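9 January 2026

Devotional reader, Sturer edition – layout and binding tests.

Picked up from the June proof. Block is 400 pages at the moment, which leaves 249 daily readings on single pages and the rest on spreads. Patrício wants every reading on one page. To get there the body text drops half a point or the closing prayers lose a line. Tried both on the Lent section.

Half a point smaller: 33 readings still overrun, nearly all of them where the scripture passage is a full psalm. Line cut: 13 overrun, but the prayers look clipped and the Advent ones end on a comma in two places. Kept the line cut for now and flagged the commas.

Scripture passages set in italic at present. Long passages in italic are tiring to read on the cream stock. Reset Psalm 103 in roman with a wider left margin, and it reads better. Will apply to all passages over eight lines.

Clerar cream, lighter weight: show-through is bad behind the headings. The heavier weight fixes it but the spine gets too thick for the current case. Hovgate can make a new case, lead time not confirmed.

Ribbon: glued under the spine lining. One pulled free when I opened the block flat at the middle. Glued a second one 5 mm deeper, left to cure overnight under weight.
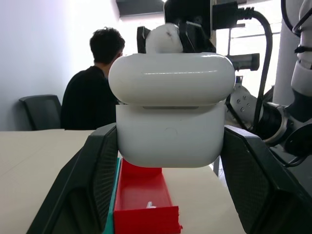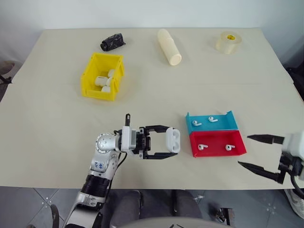

Armindo Teixeira read the Lent section at lunch and would leave the prayers alone. His view is that people read the prayer aloud and the passage silently, so a missing line is noticed there first. He would shorten the commentary in the middle instead, which repeats the verse more often than it needs to, and he has marked several paragraphs in pencil.

Checked his marks against the overruns. The cuts bring most of the psalm pages back to one page at the original size. Not tested on Advent yet.

Still open:
Index of verses – by book order or by date?
Psalm numbering, note needed for readers using the Greek count.
Blank lines for notes at the end of each week. Patrício says yes, page count says no.
Pull test on second ribbon, Monday.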